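Fanach Consular Letters, README

Hi, and thanks for downloading this! I'm Khairul Purba and I put the table together, with a lot of help from Finn Harms, who reads old German handwriting the way I read cereal boxes. Please skim the part on dates before you make any charts. If you skip everything else, fine.

What you've got

One table of 1562 letters sent to or from the foreign consulates in the port of Fanach, plus a smaller table of the people who wrote them (307 of them, after I merged the duplicates). The letters are mostly about trade, harbor fees, stuck cargo, quarantine, and who insulted whom at which dinner. There's a long and very entertaining fight over whether the Esness trading house had the right to fly its own flag over its warehouse, and if you only want that part, filter the topic column on "flag".

Files

letters.csv: one row per letter, 20 columns
people.csv: one row per writer, with the spellings I found
places.csv: place names as written, next to the name I settled on
notes.txt: my running notes, messy, sorry

Everything is UTF-8 and comma-separated. Semicolons inside a cell mean more than one value, so "rice; lamp oil" is two goods in one letter. Excel likes to chew up the letter_id column, so import it as text.

Where it came from

The originals are in the Lindemann collection, 16 boxes of loose sheets and a few bound letter books. Finn and I went through them box by box, and box and sheet are in the first two columns so you can find your way back. I typed the English and French letters. Finn did the German ones and about half the Dutch, and we did the rest of the Dutch together with a dictionary and a lot of coffee. Initials in the typed_by column tell you who to blame.

I wrote a little cleaning script called Stedik that trims spaces, joins up split words, and flags strange names. It isn't in the download right now. I want to tidy it up first (the comments in it are not fit for company). 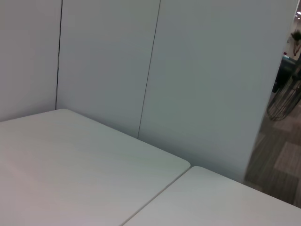
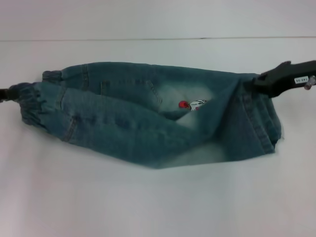
About the dates

Okay, the dates! Some consuls used one calendar, some used another, and one clerk switched back and forth inside the same letter book, bless him. So there are three date columns. date_written is exactly what's on the page. date_clean is my best conversion. date_sure is yes, no, or maybe. When a letter only says "December" or "the day after the storm", date_clean is blank and you'll have to decide for yourself what to do with it. Please don't fill the blanks in from the row above. The rows follow the order of the sheets in the boxes, and somebody shuffled those long before I got there.

Columns people ask me about

side: which consulate the letter belongs to. It doesn't tell you the writer's nationality. Plenty of consuls in Fanach were local merchants who took the job for the customs discount, and a couple of them worked for two countries at once.

tone: friendly, neutral, or angry. I did this by feel. Finn went over the German ones separately and we disagreed a fair amount, mostly on whether very stiff politeness counts as angry. His answers are in tone_fh. I'd use both or neither.

reply_to: the letter_id of the letter being answered, when I could tell. Lots of gaps, especially in the Esness papers, where the outgoing side is nearly all missing.

goods: as written, in modern spelling. I haven't turned any of the old weights and measures into kilos, and I don't plan to.

What's missing

Letters from people who weren't officials or traders hardly show up. There are a few petitions from boat crews and some from widows asking for back pay, and I love those, but they got into the boxes by luck. So if you want to say something about how Fanach felt about the foreign powers, this is the wrong pile. It can tell you how consuls talked to each other and what they wanted from the harbor office.

The oldest box is also badly stained. Anything I couldn't read is marked [?] in the text column, and a whole lost line is [line].

Using it

Go ahead and use it for teaching, papers, maps, whatever you like. Credit both of us and name the Lindemann collection, with the box and sheet if you quote a letter. If you fix something, send me the letter_id and what you think it should say, and I'll put it in the next version with your name in notes.txt.

Known problems so far: two sheets in box 9 are typed twice under different ids, the French accents in people.csv are patchy, and "Esness" is still spelled "Essnes" in places.csv. I'll get to it.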